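Wosumgate Community Kitchen
Monthly equipment and surfaces check, with comments
Sheet no. 3947
Checked by: Nuno Carvalho
Date: Sunday, February 25, 2018

Marks used: OK, Attention, Replace, Not checked.

1. Worktops and tables
Tops level, no rocking: OK
Surface free of chips and cuts: Attention
Edges smooth to the hand: OK
Comment: The long worktop by the sink has a chip at the back corner. It was on the October sheet as well and has got slightly longer. Filler is no good on a food surface, so I have asked Zaugg for a price on a new top. Until then keep raw food off that end.

2. Mixing bowls
Rims free of dents and sharp spots: OK
Insides free of pitting and rust: OK
Bases sit flat when the bowl is empty: OK
Stored clean and upside down: Attention
Comment: Run a dry cloth round the rim before using your fingers. If the cloth snags, take the bowl out of use and put it on the repair shelf. The stainless steel bowls are in good order. Two had been put away the right way up and had dust in the bottom. Both washed again.

Look at the inside of each bowl under a good light, tilted a little. Polished steel picks up reflections and it is easy to take a brown one for a stain, so turn the bowl and see if the mark moves with it. If it does, scrub with the soft pad and check again. No wire wool - it leaves scratches that hold dirt.
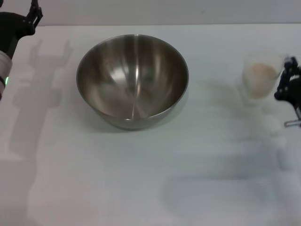
The same goes for lids and trays, although these are duller and marks show up sooner. One tray had burnt sugar along the side. Soaked and cleaned, now OK.

3. Cups and small containers
Plastic free of cracks: OK
No food left in unlabelled containers overnight: Attention
Measuring marks readable: Replace
Comment: The 2000 ml Kuteck jug has lost most of its markings and should go. Dry goods measured out ahead of a session need a lid and a label if they are not used the same day. I found one tub on the shelf with neither and threw the contents away.

4. Floor and walkways
Floor dry and free of grease: OK
Mats flat: OK
Back door clear: Attention
Comment: Flour delivery was stacked in front of the back door. Moved to the store. Grarkura have been told to leave sacks in the store from now on.

5. Hand washing
Hot water at the tap within 15 seconds: OK
Soap and paper towels filled: OK
Bin lid works by foot: Replace
Comment: Pedal is broken and people are lifting the lid by hand after washing. New bin needed this week.

6. First aid and fire
Blue plasters in box: OK
Fire blanket on hook: OK
Extinguisher tag in date: Not checked
Comment: Could not reach the tag behind the trolley. Will do it at the next check.

Signed: N. Carvalho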